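Tomau Carried Parade Lantern

Lanterns & Poles / Carried Lanterns / Tomau

$318 each, pole included
Ships flat from Irncombe

Hi, Callum Yeoman here. I design the lanterns in this shop and I build most of them too, and the Tomau is the one I get asked about at every single parade. It's a big paper-skinned lantern that one grown person can carry on a pole for a whole evening route, and it folds down flat when you're done. If you've seen the Sillbridge Lantern Walk in August, you've seen a street full of these going past (and probably me running alongside with a roll of repair tape).

The first Tomau I made was for my own neighborhood group. We'd been borrowing lanterns from another town, and they were gorgeous, but they had wire frames that bent if you looked at them wrong, and we spent more time bending them back than walking. So I split some bamboo on the back porch, made a drum shape with a hinge down two sides, and carried it in the rain to see what happened. The paper gave up after a block! The frame was fine, though, and it's pretty much the frame I still make. The skin is a whole other story now.

What it looks like

A tall drum, 30 inches from top ring to bottom ring, a little wider in the middle than at the ends. The ribs are split bamboo and the rings are steamed ash. The skin is a coated mulberry paper that I buy in rolls and cut myself. It has the soft, uneven glow you want from paper, and it'll put up with drizzle. I wouldn't leave it out in a downpour, but I've walked home in some pretty miserable weather with mine.

You get it in plain cream unless you tell me otherwise. Plenty of groups want plain so they can paint their own, and I love that – send me photos! Red and indigo are dyed before coating, so the color goes all the way through and a scuff won't show white.

The Tkachuk hook

This deserves its own heading. The lantern hangs from the pole on what I call the Tkachuk hook, named after the family who let me use their machine shop for an entire winter while I got it right. It's a swivel with a spring gate. The lantern can turn and swing a bit as you walk, so it looks alive, but it can't jump off when somebody bumps your pole. And somebody will bump your pole. The narrow part of any parade is always in front of the food stands.

You can open the gate with gloves on. I tested it with the thickest mittens I own, plus a cup of cocoa in the other hand.

Light

The Tomau comes with 2 battery light pucks, one for the top ring and one for the bottom. I tried a single light for years and the lantern always looked like it had a bald spot. With both pucks in, the glow runs the whole height. They twist on and off from the outside, so you don't have to reach in past the paper in the dark.

Please don't put a candle in it. I know, I know, candles are beautiful. The coating isn't made for an open flame and neither are the ribs.

What's in the carton

Tomau lantern, folded
Two-piece ash pole with brass sleeve
Tkachuk hook, already fitted
Light pucks (batteries not included)
Patch kit with matching paper and paste
Canvas carry sleeve

Putting it up

Lay the folded lantern on its side and open it like a big book until the hinges click. Drop in the cross brace at the bottom first, then the one at the top. If the top one feels tight, your bottom brace isn't seated, so go back and push it down till it stops. Twist in the pucks, hang it on the hook, and off you go. My mother can do it while telling me a long story about somebody's kitchen remodel, so I'd call it easy.

Coming down is the same thing backward. Let the paper dry completely before you fold it. Damp paper folded overnight will stick to itself, and you'll hear a noise in the morning that you won't enjoy.

Group orders

I've shipped 1,172 of these now, and most went out in group orders for schools, temples, town parades and one very enthusiastic rowing club. If you're ordering for a group, write to me before you check out. I can match colors across the batch, number the rings so people get their own lantern back, and send spare ribs along in the same carton.

Summer gets busy. If you want lanterns for an August event, talk to me in spring, even if you don't have your head count yet. We can sort out the final number later.

Repairs

Small tears are what the patch kit is for. Tear the patch to shape by hand (a cut edge shows up when it's lit), paste it on the inside, and leave it alone for an afternoon. Broken ribs I can mail you, and they slide in from the bottom ring once you've pulled the old one. If a lantern has had a really bad night, send it back to Irncombe and I'll reskin it. You pay shipping and paper, and I'll tell you the price before I touch it.

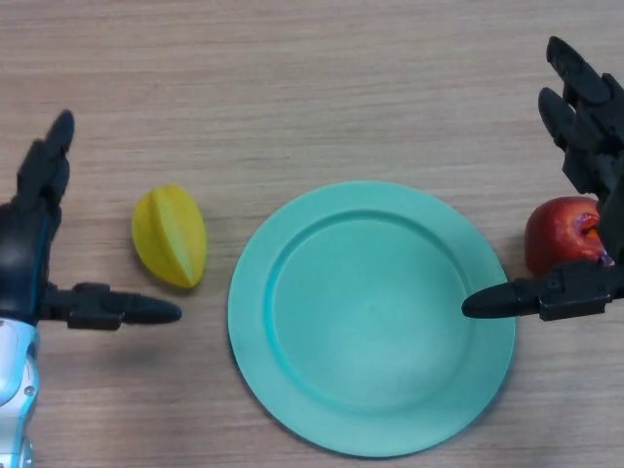
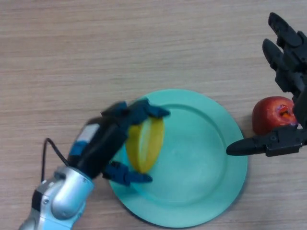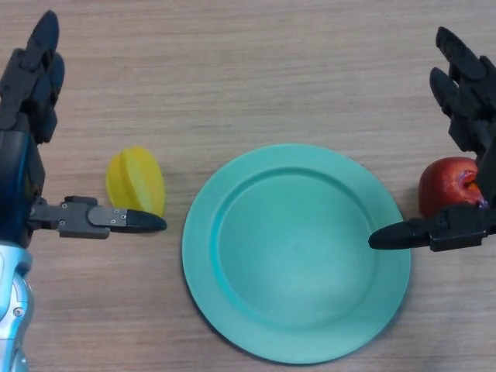 Questions I get a lot

Can a kid carry one? An older kid, sure, with the pole taken down to one piece. For little ones I'd go with my hand lanterns, which have a wrist loop.

Does wind bother it? A breeze is fine and makes it sway nicely. In a real wind, take it off the hook and carry it by the top ring.

Can we print a logo on it? You can paint one. I don't print on the skins, the ink cracks at the fold.

Can I pick mine up? Yes, at the Irncombe shop. Write first so I can have it opened up and lit when you come in, and bring a car with a back seat that folds, as the pole sections are long.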